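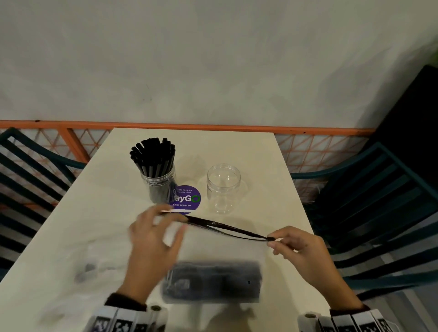 Pens and jars, data card

Part of the Mornow set. Small desk tidying, one white table, one wall, same corner all through. Put together in August by Séverine Deschamps and Gwenaël Brunet, notes by me (Pascal).

What's in it
312 clips, 3766 stills pulled from them. Black pens in a clear jar, a second jar the same sort of shape with no lid, a thin black strap, a round purple "Clean as you go" disc. Hands doing things with them. Not every item is in every clip.

Folders
jars/ - filling, emptying, swapping over
straps/ - picking up, straightening, putting down
mixed/ - whatever didnt fit the other two

Labels
2568 stills labelled so far, rest to follow. One line of text each, plain words: "pens in jar", "empty jar", "strap in hands". Use "jar" please, not "pot" or "tub", Yannick's early ones mix all three and I haven't fixed them yet. Caps up or caps down goes in the notes column. The purple disc is "disc" everywhere, we couldn't agree on sticker or coaster.

Known problems
- clear plastic on a white table, outlines are poor. Rims are the easiest bit to draw to
- pens in a bundle are labelled as one thing, single pens only when they are out of the jar
- 45 stills in straps/ have the wrong file date, order is still right
- writing on the disc is often part hidden, dont guess the missing letters

Splits
By clip, never by still. List is in splits.txt, ask Lionel Masson before changing it.

To do
Finish mixed/, recheck Yannick's lables, add the Hesine shelf clips once they're trimmed.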